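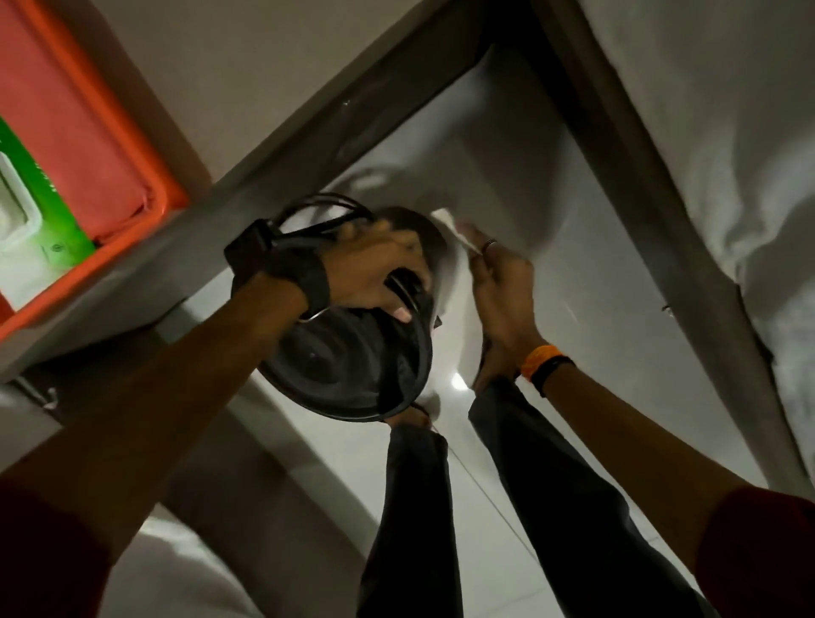

Wiping down, as the wearer sees it: one hand holding, one hand on the cloth or tissue.

Week 9 – Gathering demonstrations at home

I get asked every September why we bother with footage like this when the lab has a perfectly good bench. My answer is that the bench is too kind! Out in real homes people work in tight spots, they hold one thing while they clean another, and cables end up looped over a hand. A policy trained only on tidy bench clips falls over the minute it meets any of that.

For the Trulildale set we have 260 clips so far and I'd like 700 before we train anything (Jomar Tan keeps the tally, so send yours to him, please).

A few things to keep in mind when you record your own:

Look at your hands. The camera goes where your head goes, and if you glance up at the telly we lose the lot.

Leave your rings, watches and wristbands on. I want the hands to vary from person to person.

Don't tidy up first. Baskets, packets, hanging fabric – all of it is useful background.

Labelling comes next. Give each hand its own line, so for the clip up top I'd write "left: hold" and "right: press cloth", and leave the object as "round black object" if you aren't sure. Maeve and Amanuel both labelled the same batch last term and agreed on 82 per cent of it. We'll go through the ones they fought over in the tute, so bring your laptop.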